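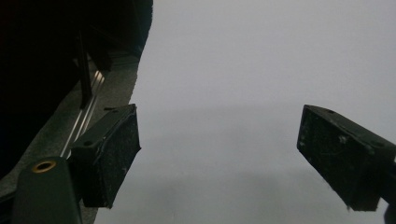
Lint, and where it goes to be noticed

Every fall we get the same letter in a different envelope. The reader has painted something pale gray, bought something black to go with it, and would now like to know where all the white stuff is coming from.

It was there before. It used to live happily on your beige things, where it had the good manners to blend in. Put a dark, grainy surface near a plain light one and every speck gets its own spotlight. Rubber and foam are the worst of the lot - they have just enough grip to take hold of a passing fiber and no intention of giving it back. Smooth plastic at least lets you wipe it and feel you've won something.

We spent most of October on this at Plendolora, partly out of duty to our readers and partly to put off the gutters. The test pieces were a black foam kneeling pad, a rubber doorstop and the non-slip feet off a laptop stand. All three had been living in a laundry room painted in Lakent's palest gray, a color that looks like fog on the chip and like slightly more fog on the wall.

The dry cloth went first and did what dry cloths do, moving the fluff from the middle to the edges and calling it a day. Paper towel was a mistake. If you have never cleaned a black foam pad with a paper towel, picture a black foam pad with a paper towel on it, permanently.

A Destix roller did better. It took 2 passes on the doorstop and rather more on the kneeling pad, where the longer fibers had worked themselves into the grain and had to be talked out with tweezers. The label promises up to 60 sheets. We got through a shameful number of them. Go easy near a frayed corner, by the way, as the roller can't tell lint from the thing you are trying to save, and it will take both.

The winner was the Obi brush, a stubby little object with damp rubber bristles that looks like it was designed for a very small horse. Rinse it, shake it hard, and drag it in one direction only. Scrubbing back and forth feels productive and just tucks the dust in for the night. Leave the piece to dry standing on its edge, and keep it away from the dryer vent (we learned this on the first attempt and again on the second).

Small recessed screw holes want a dry paintbrush, the kind that comes free in a child's watercolor set. Do them before the flat parts, or you'll be doing the flat parts twice.

How long does it last? In our laundry room, 2 days, and that was with the door shut. One subscriber writes that she has kept a black bath mat spotless for 51 weeks by storing it in a drawer, and we have no notes.

Scratches are another matter. Light ones on black rubber look exactly like lint until you have spent ten minutes trying to pick one off. Next month we'll look at what can be done about those, assuming the gutters don't get us first.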